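Shimada library's repair month fills up before it starts

The sign-up sheet for October's repair month at the Shimada branch library went up at 9 a.m., and by lunchtime all 63 evening places were taken. What a lovely problem to have! The library has now added a second room and 40 more places, so anyone who missed out the first time should try again at the front desk.

Repair month began as a single evening of sewing on buttons and has grown every year. This fall it covers lamps, zippers, bicycle brakes, chair seats and (new this time) book binding, which already looks like the runaway favorite. People bring the broken thing, sit down with someone who knows how to fix it, and do as much of the work as they feel up to.

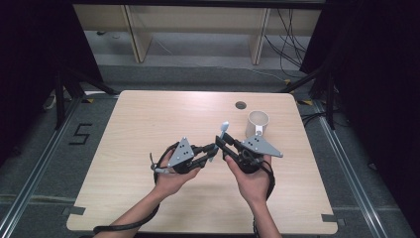

By the Neighborhood Desk
Staff writer, Closturis Weekly

The numbers from last year are a joy to read. Visitors carried in 1,905 items over the month, everything from toasters to a concertina with a split bellows, and more than 600 of them were clothes. Winter coats came out on top, mostly with stuck zippers, and a good many went home the same night ready for the cold.

The book binding table will run in the reading room, next to the big windows. Bring cookbooks with loose pages, hymnals, field guides, old school atlases - anything with a spine that has given up. Glue, thread and cloth are free. Leather covers are too slow for a single evening, so those will be looked at but not repaired.

Rukarari, the coffee stand by the bus station, is keeping its cart in the lobby until 8:30 p.m. on repair nights, and yes, the ginger cake is coming too. The Nendness choir has also promised to sing in the stairwell on the last evening, as it did last year, when people stopped sewing to listen.

Places are free and open to all ages, though children under 12 need an adult with them at the lamp and bicycle tables. Large furniture should be measured first - the elevator door is narrow, and last year a very handsome sofa had to go home again.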